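Fekari two-arm unit, Lirthorpe - setup and maintenance meeting

Minutes

Held in the upstairs room at Lirthorpe, Friday, 9.30 start
In the chair: Dagmar Trnka
Present: workshop, simulation, electrical, stores
Apologies: purchasing (sent notes, taken under item 5)

1. Last minutes

Agreed with one change. Under finger pads it should have read "left gripper, both pads", and the worksheet for the job needs the same change. Workshop to correct it.

The action on the loose base cover is closed. Two screws were replaced and the cover no longer buzzes when the base turns on the spot. The action on labelling the spare cables is still open and goes forward again.

2. State of the unit

The hour meter stood at 1130 when the unit was switched off last night. Full service is due at 2000. Workshop does not want to wait that long for the left elbow, which has been running warmer than the right one after long sessions. No fault has been logged against it and the brake test was passed on both arms.

Dagmar asked whether the heat could come from the way the arm is parked. Electrical thought it might. The present park position leaves the left arm held out in front of the body, so the elbow motor carries load the whole time the unit is idling. Agreed to try a lower park position for both arms first and to open the joint only if the temperature stays up.

The base wheels were cleaned and the floor sensors wiped. Nothing to report on the battery.

3. Wrist camera mounts

Both wrist mounts were taken off in February so the cable guides could be changed. They went back on with new bolts and thread lock. The left one was then knocked during the move and has been set again by eye, which workshop accepts is not good enough. The bracket has a slot where it ought to have a dowel hole, so it can turn a little before it is nipped up.

Stores has the dowels. Workshop will drill and pin both brackets on the bench, left one first, and mark the right way up with paint pen. Until this is done the left wrist camera is not to be used for anything that needs a measured position.

4. Simulation model of the unit

Simulation has rebuilt the model to match the unit as it now stands: new cable guides, the longer finger bodies, and the camera positions taken from the drawing. All 49 check runs in the flat layout were played back on the rebuilt model. The arms followed the recorded joint angles in every run. The differences were in the fingers and in the camera views, and most of the discussion was on these.

Views from the check runs:
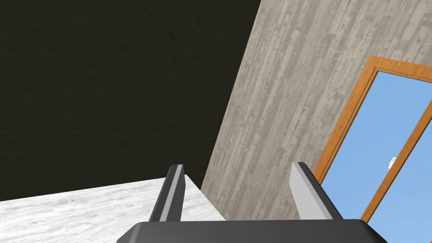 Left wrist, fingers open.
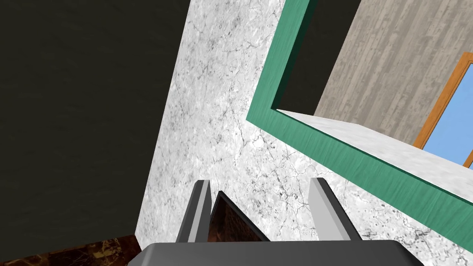 Wrist view with the flat piece between the fingers. 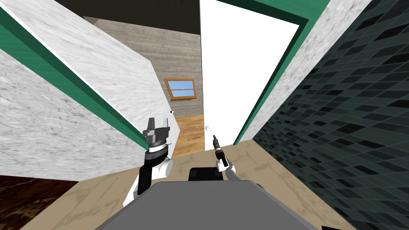 Head view in the hallway, both arms forward, by the open white door.

The following was agreed.

4.1 Camera tilt. The wrist cameras in the model keep the drawing angle for now. When the brackets have been pinned, workshop will measure both and pass the figures across, and the model will be changed once. Simulation does not want to change it twice in one month and have to redo the playback each time.

4.2 Palm in view. Electrical asked if the strip of palm at the bottom of the wrist view could be got rid of by moving the camera forward. Workshop was against it. The camera would then stick out past the cover and would be the first thing to hit a door edge. Left as it is. It is also a handy check on the real unit - if the palm goes out of level in the picture, the bracket has moved.

4.3 Finger closing. In the model the fingers stop the instant they touch. On the unit they go on a little, as the pads give. With thin parts this matters, and a closing width that is right in the model is too loose at Lirthorpe. Simulation will add some give to the pads. Workshop to supply a worn pad as well as a new one so that both can be measured.

4.4 Park position. The lower park position from item 2 is to be tried in the model before it goes on the unit. Check for the arms touching the body top and each other, and check that the unit can go through a doorway with the arms parked. If the arms clear, electrical will load it.

4.5 Door handles. There was a long talk about the approach to round knobs. The right gripper comes at them from below at present. Workshop would prefer a level approach, which puts less twist on the wrist joint. No decision. Simulation will run both ways and log the wrist load, to come back next time.

5. Parts and suppliers

Finger pads. Plastonum can supply the pads in the softer grade but only in full packs. Purchasing asks whether a full pack is wanted when the left gripper is the only one wearing fast. Agreed yes, and fit both grippers from the same pack so they match. Old pads to go in the marked tin, not the bin, until 4.3 is finished.

Wrist bearings. Hämmerli has quoted for one pair with seals. Dagmar thought the price high but will not shop around for a part that has to be shimmed to suit. Order to be placed. They will be held in stores until the full service unless the wrist gets noisy before then.

Elbow. Nothing to be ordered until the park position has been tried.

6. Daily checks

The card on the stand is out of date. It still shows the old cable guides and it leaves out the wrist brackets altogether. New wording agreed:

Before power: look over both arms for rubbed cables. Try each wrist bracket by hand. Wipe the finger pads with a dry cloth.
After power: home the base, then the left arm, then the right. Open and close each gripper fully. Look at all the camera views on the screen.
At the end: park the arms, note the hours, note both elbow temperatures, put the unit on charge.

Elbow temperatures are to be written down every day and not only when one feels hot.

7. Any other business

Stores asked for the hex keys to come back to the board. The 2 mm one is missing again.

The stand needs a second emergency stop on the window side. Electrical will bring a sketch.

Actions

Workshop: correct last worksheet, pin both wrist brackets, measure camera angles, supply one new and one worn pad.
Simulation: give in the pads, park position check, knob approach both ways.
Electrical: load new park position after the check, sketch for second stop.
Stores: label spare cables, book in pads and bearings.
Dagmar Trnka: sign the Plastonum and Hämmerli orders, print the new card.

Next meeting same room, same time, once the brackets are done. Closed 10.50.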